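Urnanik (robot kit)

The Urnanik is a two-armed household robot sold by Zostby, and I'm writing this entry because the old one was out of date and, frankly, a bit rude about it. It comes either as a finished machine or as a kit, and the kit is the one I know, having helped put one together in May.

Background

The design began with Kamlesh Pant, who had been making arms for packing lines and wanted something that could cope with a living room. Zostby took it on and has put out four versions so far. I'd skip the first two if you see them second-hand – the wrists wore out and spares are hard to find now.

What you get

The kit arrives in 66 bagged parts plus the two hands, which come ready built (thank goodness, I wouldn't fancy wiring those fingers). Ameo, the control program, is included for the first year. After that you pay for it, and I know plenty of owners grumble about this. The Whitlock pack is an optional extra with a spare battery and a second set of finger pads. I'd buy the pads and leave the battery, personally.

Putting it together took us almost 15 hours. The booklet is fine up to the shoulders, then it gets muddled, so use the online one, which was corrected on 20th July.

Handling

Most people ask about the hands first, and fair enough! Small smooth things are easy to set up. Big awkward shapes need both arms, and fruit is a favourite for practice, partly as it's cheap and partly as you can eat it later.
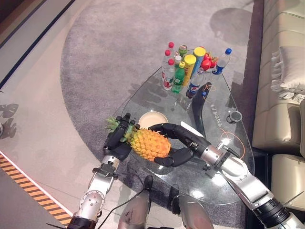
Two-handed lifts are a separate lesson in Ameo, and you have to switch it on yourself in the settings. I missed that for days. Zostby suggests 100 practice runs for each new object, but I've been happy with far fewer for anything with a rough skin. Shiny packets are another matter, and I still do those with the speed turned right down.

Repairs are done by post. Keep the foam inserts from the box, as Zostby won't take an arm back without them.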